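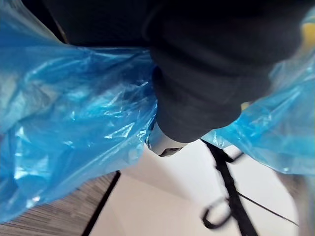 Wie man Zillia pflegt
Eine Seite für neugierige Kinder ab acht

Ein Fahrrad braucht Luft in den Reifen und manchmal Öl an der Kette. Ein Roboter braucht auch Pflege, nur ist die Liste länger. Unser Roboter heißt Zillia. Er hat zwei Arme und zwei Hände, und er übt bei uns das Aufräumen: Müll greifen, Tüten halten, Papierkörbe leeren. Damit er das kann, muss jeden Morgen jemand nach ihm schauen. Meistens bin ich das.

Zuerst die Augen

Bevor ich Zillia einschalte, gehe ich einmal langsam um ihn herum. Ich fasse noch nichts an, ich schaue nur. Liegt ein Kabel auf dem Boden? Hängt eines anders als gestern? Kabel sind für den Roboter so etwas wie für uns die Nerven. Durch sie kommen die Befehle, und durch andere kommt der Strom.

Ein Kabel an einem Arm darf nicht ganz straff sein. Probiert es selbst: Bindet eine Schnur fest um euer Handgelenk und um euren Oberarm, während der Arm gebeugt ist. Jetzt streckt den Arm. Es geht nicht! Deshalb bekommt das Kabel einen kleinen Bogen als Reserve. Zu groß darf der Bogen aber auch nicht sein, sonst bleibt er an einem Stuhl hängen.
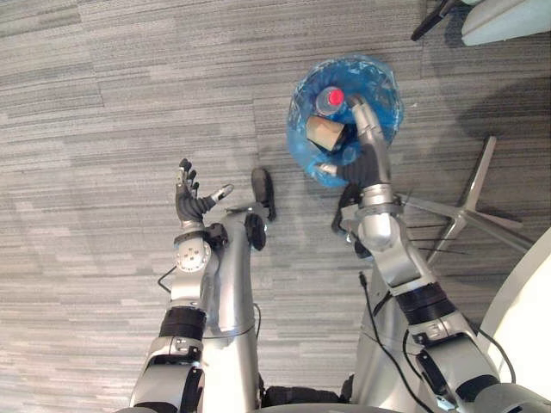

Roboterwerkstatt Zaketti, Gruppe Wartung und Einrichtung

Dann die Schrauben

In einem Roboter stecken sehr viele Schrauben. Wenn der Arm sich bewegt, zittert er ein ganz kleines bisschen, so wenig, dass man es kaum sieht. Aber die Schrauben merken es. Nach langer Zeit kann sich eine lockern. Für die Kontrolle nehme ich einen besonderen Schlüssel, der »klick« macht, wenn die Schraube fest genug ist. Er heißt Drehmomentschlüssel. Das Wort habe ich in meinem ersten Jahr in Deutschland oft falsch gesagt.

Auf unserer Liste für Zillia stehen 14 Punkte. Nach 200 Stunden Arbeit kommt die große Kontrolle, und dann dauert es einen ganzen Vormittag. Im September war es wieder so weit. Da stand der Zähler auf 1568 Stunden, und ein Gelenk am Handgelenk hat leise geknackt. Wir haben den Deckel abgenommen, innen sauber gemacht und neues Fett hineingegeben. Danach war es still.

Die Hände einstellen

Die Hände sind der schwierigste Teil. Jede hat fünf Finger wie eure, und jeder Finger muss wissen, wo er ist. Das nennt man Kalibrieren. Zillia macht dafür die Hand ganz auf und ganz zu, und der Computer merkt sich beide Stellungen. Mit einer falschen Stellung denkt der Roboter, dass die Hand offen ist, obwohl sie noch halb geschlossen ist.

Zum Prüfen nehmen wir Sachen aus dem Alltag. Eine dünne blaue Tüte ist gut, denn sie knittert und hat jedes Mal eine andere Form. Eine Plastikflasche mit rotem Deckel ist glatt und rund. Ein Stück Karton hat Kanten. Wenn die Finger mit diesen drei Sachen zurechtkommen, bin ich zufrieden -- und wenn nicht, fange ich mit dem Kalibrieren noch einmal an.
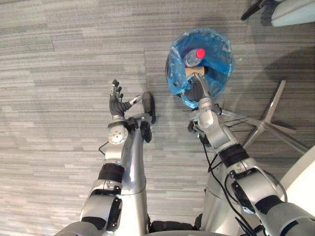 Was ist, wenn etwas schiefgeht?

Neben dem Roboter gibt es bei uns einen großen roten Knopf. Wer ihn drückt, hält alles an, sofort. Den Knopf darf jeder drücken, auch ein Besucher, und keiner schimpft. In die Nähe der Arme gehen wir erst, wenn der Strom aus ist.

Kleine Wörterliste

Gelenk: die Stelle, wo sich ein Arm oder Finger biegt oder dreht.
Kalibrieren: dem Roboter zeigen, wo seine Teile genau stehen.
Wartung: nachschauen, putzen, festziehen und fetten, bevor etwas kaputt ist.

Text: Gonçalo Morais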